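Lirville publisher says its new Book of Ruth fixes 300 errors. Which ones?

A small religious press in Lirville says it has produced the most accurate English version of the Book of Ruth ever printed. It will go on sale in September. Going by the advance copy sent to reporters and area pastors, the claim needs a lot more support than it has been given.

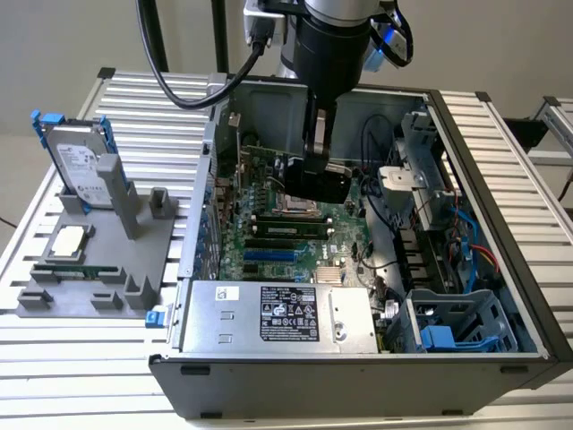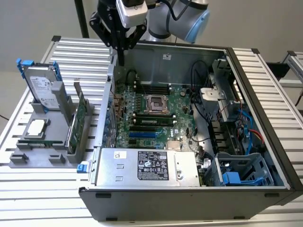
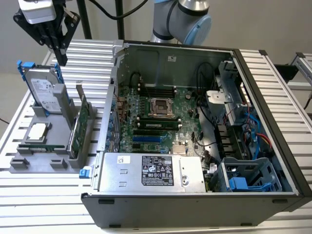
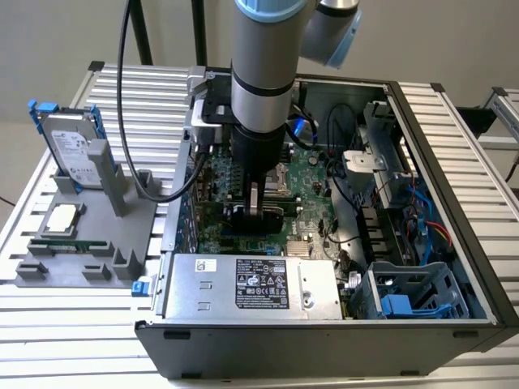

Open desktop tower, lying on its side.

The press, Bultitz, says its Ruth took five years and corrects 300 mistakes found in "standard Bibles." It doesn't say which Bibles it means. The introduction doesn't list the mistakes, and neither does the back of the book. Ruth has four chapters and 85 verses, so a reader would have to believe that the usual translators slipped more than three times in every verse, in what is mostly a plain story about a famine, a harvest and a marriage.

Lorne Beaudoin, who runs Bultitz and did most of the translating, said by phone that the full list exists and may be published later. Asked for his best example, he pointed to chapter 3, verse 15, where Boaz measures out barley for Ruth and someone then goes back into town. The common Hebrew text says "he" went. Many Bibles have "she." Bultitz prints "he" and calls this a restored reading.

It is a real question, and an old one. Printings of the King James Bible differed over that same pronoun in the 1600s, and plenty of modern editions cover it in a footnote. Readers who already own a decent study Bible have probably been told about it.

"It's a fair choice, and I might make it myself," said Karine Chan, who teaches Hebrew at Cormier, the Bible college across the river. "I just wouldn't call it a discovery."

Chan has read the advance copy twice. She likes the opening chapter, where Naomi's bitterness comes through more sharply than it does in a lot of church Bibles, and she thinks the harvest scenes read well out loud. Her trouble is with the notes. There are 578 of them, more than the text itself can comfortably carry, and she said many state a guess as if it were settled.

One example is the night on the threshing floor. Scholars have argued for a long time over what it means that Ruth uncovered Boaz's feet, and the Hebrew word is uncommon enough to leave room for the argument. The Bultitz note gives one answer in a single sentence and moves on. Another note names the road Ruth and Naomi took from Moab. The text doesn't name a road.

Beaudoin said ordinary readers are tired of being told that scholars disagree. "They want somebody to tell them what it says," he said. That may be so, but it is a different thing from accuracy, and accuracy is the word printed on the cover.

The press also says the work was checked by outside readers. The advance copy thanks them as a group and gives no names. Beaudoin would not identify them and said some had asked for privacy. He did confirm that he reads Hebrew himself and learned it mainly on his own, with help from a retired minister. Good translators have come up that way before. Most of them let other people look over the work first.

Some churches have signed on anyway. Grirnton Chapel plans to use the new Ruth for its evening Bible study this fall and has ordered 58 copies. A church staff member said the group had been wanting something fresh after a long stretch in Leviticus and that the price was right. She had not heard the figure of 300 corrections and said it didn't matter much to her one way or the other.

Chan said she would not tell anyone to stay away from the book. She would tell them to keep a second translation open next to it and to treat the notes as one man's opinion.

Bultitz has already announced that Jonah is next. Beaudoin said that one will go faster. He did not say how many errors he expects to find, though he said it would be "in the same neighborhood." Jonah has 48 verses.

The press said a request for the list of corrections to Ruth would be answered before the September release. By press time it had not arrived.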